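Anybody else getting burned by cable handling? (wrist cam dropout results inside)

gumska_wires
OK so I finally have numbers worth arguing over. Been working on two-arm cable handling since January, which means a bundle of thin black wires, two small tabletop arms, and a policy trained from teleop demos. The question I care about is whether you really need all the camera views at training time, or whether randomly blanking the wrist views makes the thing sturdier when one of them goes to mush.

Setup is pretty plain. I recorded 600 demos, trained one policy with all views always on, and one where each wrist view gets blanked at random during training (I'm calling that version Zunel so I don't mix up my folders). Same network, same demos, same number of steps. Then I smear the wrist images on purpose at test time and see who survives.

The wrist views on this task are rough even before I mess with them. Fast arm, short distance, thin wires — you get a lot of this kind of thing.
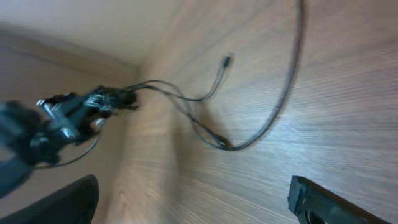 Wrist view while the arm is moving, loose cables over the wood

Anyway: with clean images the two policies are basically tied. With smeared wrist images the Zunel one finishes 85 percent of trials and the always-on one falls apart. I'm pretty excited!!

12 likes · 5 replies

nassar_bench
Nice, but falls apart how? "Finishes" is doing a lot of work in that sentence. Is it finishing because it's good with blur, or because it learned to ignore the wrist views and just go by the head camera? Those are really different results and I'd want to know which one you've got before I changed anything on my end.

4 likes

gumska_wires
Fair question and it's the one I've been chewing on all week.

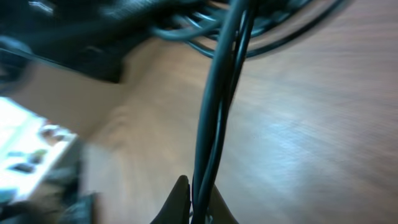 Ignoring the wrist views entirely would be a bad strategy for this task, I think. The head camera tells you where the tangle is, but at the moment of the grasp the fingers and wrist parts can get in the way, and a thin wire just doesn't take up many pixels from up there. Once a bundle is between the fingers, though, the wrist view can be great even in a bad image: the floor goes to streaks and the strands in the grip stay sharp enough that you can pick out single wires by their shine. So blur isn't one thing. It hits the background way harder than whatever is moving along with the gripper, and my fake blur smears everything the same amount. Which, yeah, might be a problem for my test.

7 likes

slowgripper
That last bit is a big problem for your test lol. If real blur leaves the held object readable and yours wipes it out, you're scoring the policies on a situation that hardly comes up. I'd throw the smear test out and sort your real recordings by how fast the wrist was moving. No fake anything.

9 likes

gumska_wires
Ugh. You're right and I don't love it. I do have the joint speeds logged so it's doable. 937 test clips to sort through, at least it's a script and not me with a clipboard.

For nassar's question, what I had planned was three checks, in this order:

1. Blank the wrist views completely at test time. If the score doesn't move, the policy was never using them and my result is boring.

2. Blank only the head view. The two-gripper part should suffer most here. From up top you get both grippers and the wire running between them, and I can't see how either wrist camera gets you that by itself.

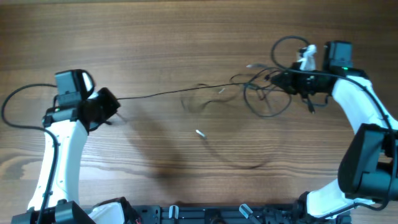
3. Swap in a wrist image from a different trial, so it looks perfectly fine but it's wrong. If the arm still does the right thing, see number 1.

2 likes

drondenel
I'd do 3 first tbh. Blanking is something your Zunel policy has seen in training, so of course it copes. A wrong-but-pretty image is the one it's never met. Check 1 is kind of rigged in its favor.

Also disagree with slowgripper about tossing the smear test. Keep it, just call it what it is. Cameras do go bad in ways that wipe the whole image, so it's still a number I'd want. It just isn't a motion blur number.

6 likes

slowgripper
Sure, keep it in an appendix. I just don't want it in the title.

3 likes

gumska_wires
Haha OK, appendix it is. And I'm moving check 3 to the front, that's a good catch about the blanking being familiar.

One more thing I went back and forth on is where a trial starts. If I lay the wires out neatly, both policies look smart. So now every trial starts with the wires bunched up and I don't fuss with them, and the grippers start close together near the top center of the table

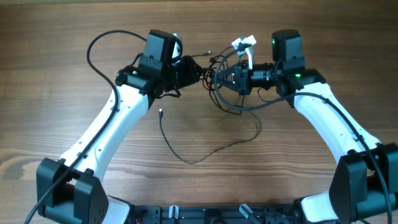
and then I let it run with no help until it either finishes or times out. It makes the scores noisier, but I'd take noisy over flattering. I ran 18 starts per policy that way, and before anybody says it, I know that's thin.

5 likes

nassar_bench
I was absolutely going to say it. 18 is not enough to split two policies unless the gap is huge. Can you at least use matched starts, same pile for both?

4 likes

gumska_wires
Tried! You can't put a pile of wires back the way it was, it's a different pile every time. Best I've come up with is alternating policies from one trial to the next so neither one gets all the nasty tangles. If you've got a better trick I'm all ears.

1 like

drondenel
Alternating is fine. Flip a coin for it instead so you can't get into a rhythm while you're dropping the wires. And post the swap results when you have them, even if they're ugly.

3 likes · 18 people following this thread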